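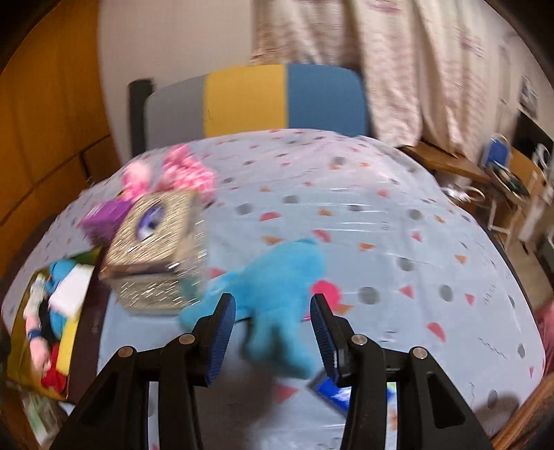 Minutes, Batmont hand-demo group
June 25, 2020
Notes by Jytte Kragh (I got the pen again)

Who was there: me, Dagný Briem, the two labelers from upstairs, and Brirnutar's people on the phone, who dropped off twice and came back both times in the middle of somebody else's sentence.

Last time's notes
Fine as they stood, except Dagný wanted it written down that she never agreed to record the drawer task. I had put that she did. Sorry, Dagný! Fixed now.

Where we are on demos
We're at 103 good runs of the toy tidy-up with the hand-held gripper, and the target for this round is 2000, so you can do the math and feel a bit sick, as I did. Dagný thinks the count will climb quicker now that the table setup has stopped changing every morning. I think it'll climb quicker when more than two of us know how to hold the thing. We went back and forth on that for a while and ended up agreeing to do both: leave the table layout alone for a stretch, and get both labelers trained up.

Soft toys
This took most of the meeting. Plush is giving us trouble and the hard boxes aren't. When I pick up something floppy I squeeze, feel it give, squeeze a bit more, and none of that feeling ends up in the recording, only the jaw opening and the view past the pads. Dagný played back some of her runs next to mine and wow, we do it differently. She goes in wide, slows way down over the toy and closes around the body. I tend to grab whatever limb is nearest (guilty). Brirnutar asked if having two styles in the set was a problem. Nobody wanted to say for sure. For now we all go for the body, and the limb grabs get their own tag so we can pull them out later if we need to.

Speed
Related, and I'll own up to this one too. A bunch of my runs have the toy blurred because I'm swinging my wrist around. The labelers say they can still mark the start and end of a grasp on most of them, but it's slow work and they'd like me to calm down. I will calm down.

The tablecloth
One of the labelers asked if we should swap the patterned cloth for a plain one. Long chat. Dagný is firmly for keeping it, as people's homes have dots and triangles all over the place and the robot may as well get used to it. Brirnutar would like at least one plain session to compare. We'll do 12 runs on plain white and see what Zulu makes of them, then go back to the pattern.

Remote control rig
Likodness is still the slow way to do this. I tried the same tidy-up through the remote handles and got 3 clean runs in the time I'd normally need for a whole batch by hand. The lag bugs me most on the way down to the table, when I stop and wait for the arm to catch up. Dagný pointed out that those runs come from the real arm, so there's no guessing about whether it can reach, and she'd like to keep a small set going for that alone. Agreed, as long as it isn't always me.

Who's doing what
Dagný: write up how she closes on plush, one page, with the pad position spelled out.
Me: go back through my old runs and tag the limb grabs. Also slow down.
Labelers: one practice session each with the gripper before we meet again.
Brirnutar: send us the list of runs they couldn't load. They've been promising this since February.

Other stuff
The gripper strap is rubbing people's thumbs and Dagný has ordered some padding. Please put the toys back in their container at the end of the day, even if you're coming straight back to them in the morning.

We stopped when the phone line went for the third time.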